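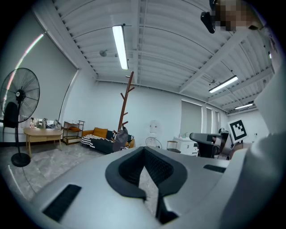
La pinza de mano pierde el seguimiento a media demostración

Publicado un viernes por Ese Nnaji · Lectura: 2 min

Grabo demostraciones con una pinza de mano Veriva y proceso la trayectoria con Mai. De 100 tomas, 39 salen con un salto: según el registro, la pinza se teletransporta al otro lado de la sala y vuelve como si nada. Lo he recalibrado todo, incluida mi paciencia. El marcador está a la vista al empezar. ¿Alguna idea?

Respuesta de Drarkwood
Mira hacia dónde apunta la cámara cuando giras la muñeca. Si acaba mirando al techo, con los tubos encendidos, la exposición se desploma y Mai se queda sin puntos. Un techo de chapa ondulada tampoco ayuda: todas las ondas le parecen la misma. Fija la exposición, gira más despacio y repite 20 tomas antes de tocar nada más. Y las 39 malas, fuera del entrenamiento, que luego el brazo imita el salto con mucho entusiasmo.

Respuesta de nastmont_28
a mí me pasaba y era el cable

Comentario de Ese Nnaji
Exposición fija: una mala de 20. El cable también lo cambié, por si acaso.

© Foro de ayuda Nastmont · Contacto · Volver arriba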